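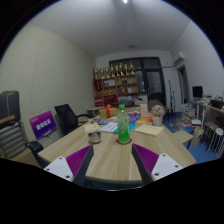
Home Products Developers Newsroom Contact

Garnbridge Releases Clarnex 2 Grasp Planning Software With Support for Transparent Objects

ZILLDEN, March. Garnbridge today released Clarnex 2, a new version of its perception and grasp planning software for two-finger grippers. The release adds a planner for clear and partly filled containers, a revised calibration tool for wide-angle wrist cameras, and a command-line utility for checking recorded demonstrations before training.

Clear plastic is difficult for depth sensors. Light passes through the wall of a bottle and returns from whatever stands behind it, and a liquid line can be read as the top edge of an object. Clarnex 2 does not use depth to find the outline of such items. It estimates the outline from color images taken along the approach path, then fits a closed shape that includes the cap and the base. Where a bottle stands on a coaster or tray, the two are kept as separate objects, and the fingers are planned to close above the lower one.

The planner was tested in a furnished office on a table that also held booklets, loose paper, a metal bowl and a flowerpot. The room was not cleared for the tests. Garnbridge ran 600 trials, 200 of them with transparent containers and 400 with opaque household items. Logs from all trials are included with the release.

Calibration for wide-angle lenses now runs in a single pass. The tool masks the dark area outside the lens circle, locates both fingertips, and solves for the camera position relative to the gripper. It requires 100 images of the printed target. Earlier versions needed a separate pass for each finger. Calibration files from version 1 can be read but should be regenerated before use with the new planner.

The demonstration checker, named Seok, reads recordings made with hand-held grippers or with a robot arm. It flags dropped images, clock drift between the camera and the finger width signal, and segments in which the fingertips leave the view. Output is a plain text report. Seok does not alter the source files.

Clarnex 2 runs on Linux and is available to current license holders through the developer page. The calibration tool and Seok can be downloaded separately at no charge. Support for three-finger grippers is not part of this release.

Garnbridge develops control and perception software for robotic handling. The company is based in Zillden.

Press inquiries: Garnbridge press office, Zillden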